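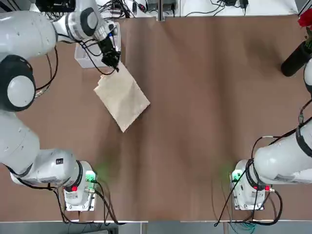
Photo: Eleni Ivanov / Keston

Yeoman had the cloth by one corner again and was waiting for me to do something about it. Well, I was waiting for me to do something about it. Yeoman only goes where my hands go.

"Lower," said Poonam, from behind her coffee.

"I'm going lower!"

"You're going sideways, Eleni."

I was, a bit. You squeeze the handle, the gripper squeezes. You drift because your shoulder hurts, and Yeoman drifts too, and the computer writes it all down as if you meant it. Somewhere in there was fold number 831, the one where I sneezed. I think about that one a lot.

My grandmother taught me to fold at her kitchen table in March, the year the pipes froze, with her hands on top of mine (they smelled of onions, always onions). She never told me what she was doing. She just pushed my fingers along until they went by themselves. I told Poonam this once and she said that was pretty much the whole Keston training manual, minus the onions.

So I thought about onions. I let my wrist go loose, brought the corner across, and laid it down the way Baba Fitia would have, with that little pat at the end that does nothing at all.

"What was the pat for?" said Poonam.

"Leave it in."

She looked at the screen for a while, typed 1445 in the log, and reached over to mess up the cloth for me. "Seven more," she said, "and then you can have lunch."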